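Electric steamer pots: worth the counter space or not?

Small Appliances > Steamers and rice cookers
17 replies, 1,307 views

haziq_s
I keep reading that an electric steamer pot will change how I eat buns. I doubt it. I have a saucepan, a bamboo basket and a lid that mostly fits, and the buns come out fine. Korwood wants 190 for theirs, and as far as I can tell it boils water. Can somebody who owns one of these things, any brand, tell me what I'd be paying for?

loredana_m
You'd be paying for a steel tray that doesn't grow mold. I threw out my third bamboo basket in July and went electric. Mine is a Jimlow, bought used. Same general idea as this one:

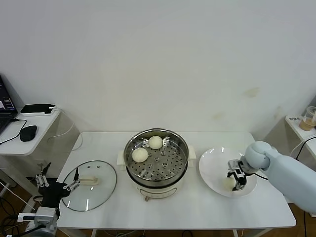 I was suspicious too, and I still think the control panel is mostly there to justify the price. I use one setting. But the tray goes in the dishwasher and the pot has its own handles, so I can carry the whole thing over to the sink without hunting for a towel. For me that was enough.

adi_r
"Goes in the dishwasher" is doing a lot of work there. My Wattimena tray came back with brown spots after a few months. They told me it was my water. Maybe it was, but my forks go through the same machine and they look fine.

loredana_m
Never had a spot on mine. Could be the detergent.

adi_r
Could be a cheap tray, too.

haziq_s
OK, but a steel tray with holes costs next to nothing and I could drop one in my saucepan. What does the electric part do that my stove doesn't?

kamarul.p
Frees up a burner. That's the whole list as far as I'm concerned. I've had a Bitosik for 4 years and it has never made a better bun than my mother's wok did. It also wants its own outlet and a spot on the counter, and my counter isn't big.

My real complaint is glass lids. Everybody sells them as a plus because you can see in. See what? Two minutes after the water boils it's fog. Then the fog turns into drops and the drops land on the buns and you get those wet yellow dents on top. Bamboo doesn't do that.

aiman_yeoh
The dripping is real, but you can get around it. Tie a thin dish towel over the inside of the lid, knot it on top, done. And when the time's up, turn the heat off and wait a few minutes before you open it.

kamarul.p
I've tried the waiting thing and couldn't tell any difference. The towel, yes, I'll give you that one.

aiman_yeoh
Then your dough is the problem — overproofed buns collapse whether you wait or not.

kamarul.p
My dough is fine, thanks.
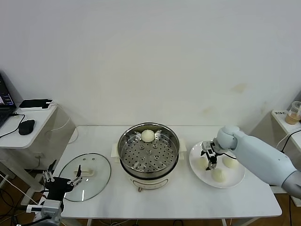
aiman_yeoh
Let's leave your dough out of it, then. The other thing people get wrong is unloading. They leave the buns sitting over hot water while they finish the soup, and the bottoms go gummy. Move them to a plate as soon as they can be handled, and leave a bit of room between them if the plate allows. There it's three on a round plate and one in the basket, and when I'm unloading I wouldn't wander off with a last bun still in the pot. Set the lid down with the knob up, too, if you don't want to burn your fingers picking it up again.

adi_r
Lid knob up means the wet rim sits on your table. I put mine upside down in the sink.

loredana_m
Who has a free sink while they're cooking?

haziq_s
So to sum up what I'm hearing: it frees a burner, it drips, and the tray may or may not spot. I'm not paying 190 for that. If a used one comes up cheap I might look at it. Does the Jimlow tray lift out on its own, or do you need tongs?

loredana_m
Lifts out. Use mitts though, the rim gets hot.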